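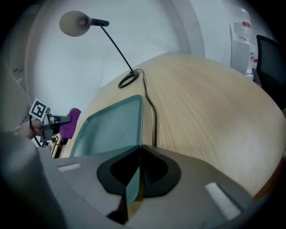
Châu Đặng

Giltthorpe Archive Services is recruiting a Cataloging Assistant for the Fultach regional newspaper collection. The post is fixed term, 40 weeks, based at the Giltthorpe reading room, second floor. It reports to the Collections Manager, Toàn Trịnh.

The collection consists of 927 bound volumes and a smaller run of unbound issues transferred from the former Fultach public library. Existing records are at title level only. The purpose of the post is to produce volume-level records that note date range, missing issues, supplements, and condition, and to enter them in the Mukis catalog system. Material published in Vietnamese, mainly the Văn weekly and its supplements, forms part of the transfer and will be cataloged in the original language with full diacritics.

Duties

Collate each volume page by page against the publisher's numbering and record gaps.
Create and edit catalog records in Mukis according to the in-house manual (version 3).
Assign a condition grade from 1 to 5 and flag volumes graded 4 or 5 for conservation.
Label and shelve completed volumes.
Answer written inquiries from readers on cataloged titles, one afternoon per week.
Submit a short progress report at the end of each month.

The expected rate is 200 volumes in the first ten weeks, with training included in that period. The rate after that will be agreed with the manager once the condition of the later volumes is known. Volumes printed during the years of paper shortage are brittle and take longer.

Required

A high school diploma or equivalent, and at least one year of work with library, archive, or records material.
Accurate data entry. A short typing and transcription test forms part of the interview.
Ability to lift bound volumes of up to 25 pounds and to work standing for part of the day.
Working knowledge of spreadsheets, including sorting, filtering, and basic formulas.

Preferred

Reading knowledge of Vietnamese.
Experience with any catalog system that uses authority files.
Familiarity with newspaper numbering practice, especially combined issues and changes of title.

Terms

Hours are 30 per week, worked between 8:30 a.m. and 5:00 p.m. Start and finish times can be adjusted by agreement but must include the reading room's core hours, 10:00 a.m. to 2:00 p.m. Pay is $600 per week before tax, paid every two weeks. Paid leave accrues from the first day. Remote work is not available for this post. An extension beyond the fixed term depends on funding and will be reviewed in March.

Dust masks, gloves, and book cradles are supplied. Applicants with asthma or a dust allergy may ask to visit the stacks before applying.

How to apply

Send a resume and a cover letter of no more than two pages to the recruitment desk at Giltthorpe Archive Services. The letter should describe one cataloging, indexing, or inventory task you have completed, the standard you followed, and how errors were checked. Give the names of two references. References will be contacted only after interview.

Applications close on 2 Oct 2024. Incomplete applications will not be considered. Questions about the collection should go to Toàn Trịnh and questions about pay or terms to Châu Đặng.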